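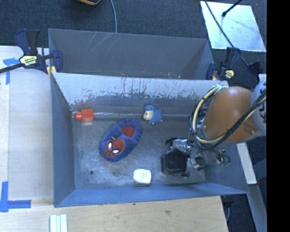
Speaker notes: lost & found, sorting talk
Posted by Bernach | January
3 comments | 4 shares

Start w/ the bins. Plain metal, scuffed, fine. Don't buy new ones.

Ask room: who's lost a kid's slipper? (wait for hands)

Spider-Man slipper = keep. Kids notice, parents call. Tag it, shelf, 100 days.

Blue toy sheep, same shelf. Toys always kept, no arguing.

Small packets, white one w/ green print type thing: read the label first, THEN decide. Red plastic bits, ask at the desk before tossing.

Second bin stays empty untill first is sorted. Say this twice!!

Donska depot numbers: 532 items last winter, nearly half were kids stuff. Skip if short on time.

Wednesday pickup, mention teh form. Questions.

Related
Tags that stay on
Rasik shelving, one year in
Coats and single gloves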